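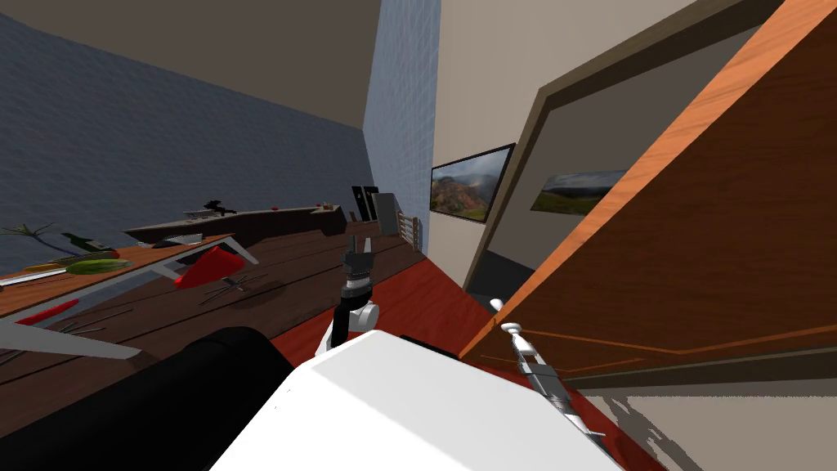
# Vudus Preview Theater System

The Vudus is a complete playback and projection system for animation studios, film schools and small distributors that screen trailers and unfinished features before release. It is manufactured by Warent and supplied in a single rack with projector, media server and sound processor.

## Intended use

The system is designed for review rooms seating up to 61 people. Reels may be loaded in any order, and story reels, rough animation and final renders can be placed in the same program without changing projector settings between items. A reviewer may stop playback on any frame and attach a written note, which is saved with the reel.

## Specifications

- Rack weight: 110 pounds
- Throw distance: 9 to 31 feet
- Aspect ratios: 1.85:1, 2.39:1 and 16:9
- Sound: 5.1 and 7.1, with a separate stereo output for recording
- Caption display: open captions, two languages at once
- Program memory: 983 saved playlists

## Installation and service

Installation is carried out by Warent technicians and normally takes two working days. The Hillilton Animation School has operated the system in its main screening room since January. "Our students now see their short films at the size an audience will see them," said Philomena Ó Conaill, head of screening at the school.

Replacement lamps are ordered under part number 127. The Radwan wall control is sold separately and requires a wired network connection.

Requests for quotations should be addressed to Abdelghani Abdel Hamid, Cinema Products, and should state the room dimensions, seating capacity and existing screen size.

Page revised Monday, August 2, 2021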